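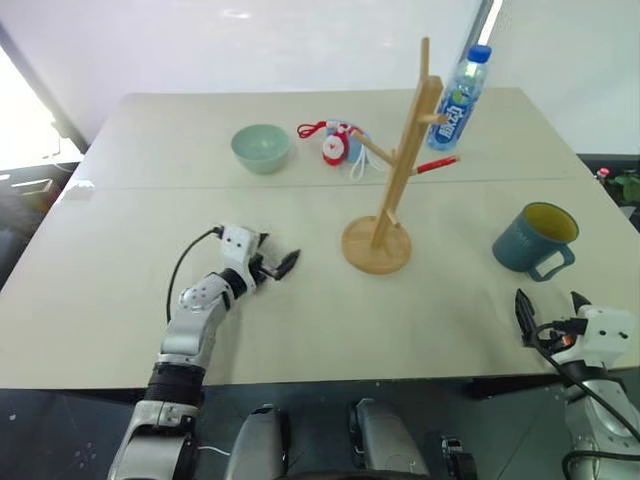

I read the Cikbridge proposal for the Kelham packing room twice, and I still can't find what happens to the 12 people on the second shift. "Freed up for other tasks" is not a job. The pair of arms at the bench has a mug tree and one mug to deal with, on a light table with space all round. Our benches in July don't look like that. We had 285 returns in one morning, half of them with tape still stuck on.

Merja Tikkanen wrote:
> The arms only take over the repetitive part. Llewellyn
> has run them on 105 orders and the staff there like it.

Which staff, and who asked them? If the arms do the easy orders, we get the awkward ones all day at the same hourly target. I'd want that target in writing before anyone signs.

Jolo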